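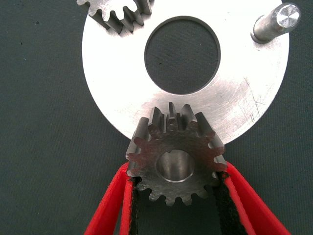
What do people write in their logs on a long rowing trip?
Mostly they write about food, sleep and the state of their hands, and much less about the scenery than we expected.

Logbooks on the Water: What Six Rowers Wrote Down and What They Remembered
Project report, Outdoor Studies, second year
Ingvild Sundqvist and Duangjai Yimyam
Project advisor: Gudrun Kvam

1. Background

The rowing club at Condby runs a long coastal trip every summer. In the year we studied, the trip went from Condby to Gustelville and back, a total of 725 kilometers, in fixed-seat boats with two rowers each. The crews slept ashore on most nights and on board twice, when the landing at Pirkwood was too rough to use.

Every rower is given a waterproof logbook and asked to write in it at least once a day. The club started this for safety reasons, so that there would be a record of position, weather and injuries. Over the years the books have turned into something more like diaries. The club keeps them in a cabinet and very few people read them again.

We wanted to know two things. First, what do rowers choose to write about when they are tired and only have a few minutes? Second, how well does the log match what the same person says about the trip several months later?

2. Method

Six rowers from three boats agreed to let us read their logs. Two of them are named here with their permission, Vaughn Brannigan and Nataša Tomić. The other four are called Rowers C to F.

The six books contained 247 entries between them. An entry could be one word or two pages. We copied them all into a spreadsheet and marked each one with one or more topics: weather, food, sleep, body, mood, other crew, scenery, wildlife, navigation and home. Both of us marked every entry separately and then compared. Where we disagreed we talked it through, and if that didn't settle it we used both topics. The biggest disagreements were over mood. "Porridge again" can be food or mood depending on who wrote it.

The interviews were done in January, when the trip was well in the past. We asked each rower to tell us the story of the trip from start to finish without looking at the log. Then we gave the book back and asked them to read it and tell us what surprised them.

3. What the logs said

Food was the most common topic for four of the six rowers. For the other two it was body, meaning blisters, backs and salt sores. Weather came up often but was usually short, a wind direction and a word like "lumpy" or "flat."

Mood changed during the trip in a way that was similar in all six books. The first days were excited, with long entries and a lot of exclamation points. Then the entries got shorter. The lowest stretch was just before the turn at Gustelville, and not in the worst weather, which came later. Brannigan wrote on one of those evenings: "Cried at lunch. No reason. Fine by 3." Rower D wrote only "no" on the same day and nothing else.

After the turn the entries became longer again. People started writing about home, about what they would eat, and in Tomić's case about her father, who had taught her to row and had died two winters before. He is not mentioned in her book until after the turn. From there he is in nearly every entry, often in one line at the end, as if she was signing off to him.

Wildlife was rare but took up a lot of space when it did appear. A seal that followed one boat for most of a morning got a page and a half from Rower F, the longest single entry in that book.

4. What they remembered

All six told us the trip had been hard but happy. Five of them put the hardest part in the bad weather after the turn. Only Rower D put it where the logs do, before Gustelville.

Brannigan did not remember crying at lunch. He read the entry twice and said he believed it, but there was no picture in his head to go with it. What he did remember was the night on board off Pirkwood, with the boats tied together and everyone singing. His log for that night says "Wet. No sleep. Söderlund stove dead again."

Tomić remembered her entries about her father almost word for word. She said she had not planned to write about him and had been putting it off since he died. The rowing gave her long hours with nothing to do but think, and by the time the boats turned for home she was ready to. She has rowed the route once more since then and didn't keep a log that time.

Food was hardly mentioned in the interviews at all.

5. Discussion

Our group is small and everyone in it finished the trip. Someone who had dropped out might tell it very differently. The rowers also knew each other, and they had swapped stories many times before January. The Pirkwood singing came up in all six interviews in nearly the same words, so part of what we collected is the club's version.

Even so, the gap between log and memory was clear. The logs were better on the small bad moments. The interviews were better on the large ones, and on what the trip had meant to the person afterward - something that hardly anyone tried to write down at the time.

We spent some 200 hours on reading and marking, which was far more than we had planned. Handwriting was the main problem, especially in the entries made on board. If we did it again we would use fewer topics and join scenery and wildlife into one.

6. Suggestions for the club

Keep the logs, and leave the diary part optional. Two of the rowers felt they had to perform a little, knowing the book would go in the cabinet.

Offer each rower the book back after half a year, to read or to keep. Four of the six had never opened theirs again before we handed it to them, and all four asked for a copy.

The marked spreadsheet, without names, is with Gudrun Kvam. The original books have gone back to Condby.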